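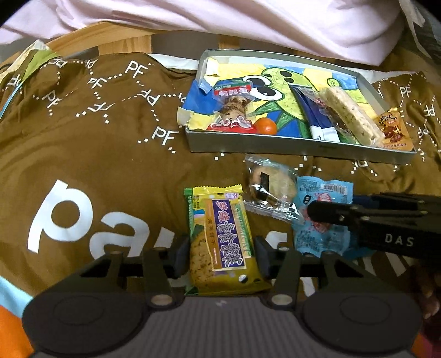 4.2 Small packaged goods on soft surfaces

Tidying is often listed among the first chores a household machine should manage, yet most published results concern rigid objects on a hard table. Soft furnishings change the problem, as the support gives way under the fingers and the printed fabric confuses the segmentation step. Food wrappers add a second difficulty. In Figure 3 the two finger pads stand open on either side of a yellow-and-green biscuit packet lying on printed cloth, and the crimped seal at its end is a poor guide to where the contents lie. A jaw that closes on the seal holds only film, and the packet swings when lifted. We therefore score a grasp as sound only if both pads meet the filled part of the wrapper.

Figure 3. Two-jaw approach to a wrapped biscuit on cloth, with a shallow box behind.

The policy was trained on 1,383 demonstrations from the Ekby set, with the Nyberg set held back for testing. Texier's earlier planner, Jukance, served as the baseline and was given the same object masks. Both methods did well on boxed goods. On film-wrapped goods the baseline tended to close too early – a fault we trace to its fixed estimate of object width – while the learned policy more often failed at release, when the film clung to one pad. Neither method recovered from a dropped item without a reset. Loose fruit was treated as a separate class, being firm, smooth and free to roll.

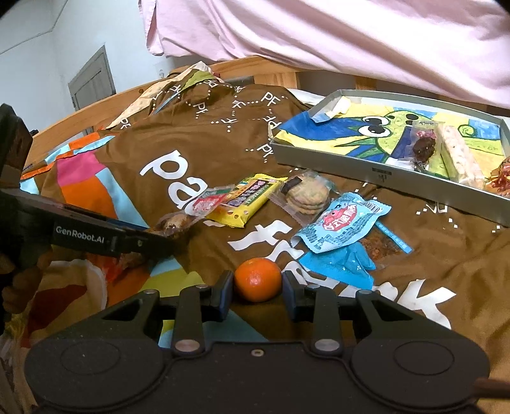

Can a machine of this kind clear a bed or a sofa without help? At present it can move single items under supervision, but it can't be left to finish the job.

The remaining failures fall mainly in the placing stage. Of the 118 test runs that were stopped by the operator, most had passed the grasp check and went wrong over the container, where the wrist camera loses sight of the rim. Flestus, which uses a fixed overhead view, avoids this at the cost of a mast that few homes would accept. We return to camera placement in Section 5.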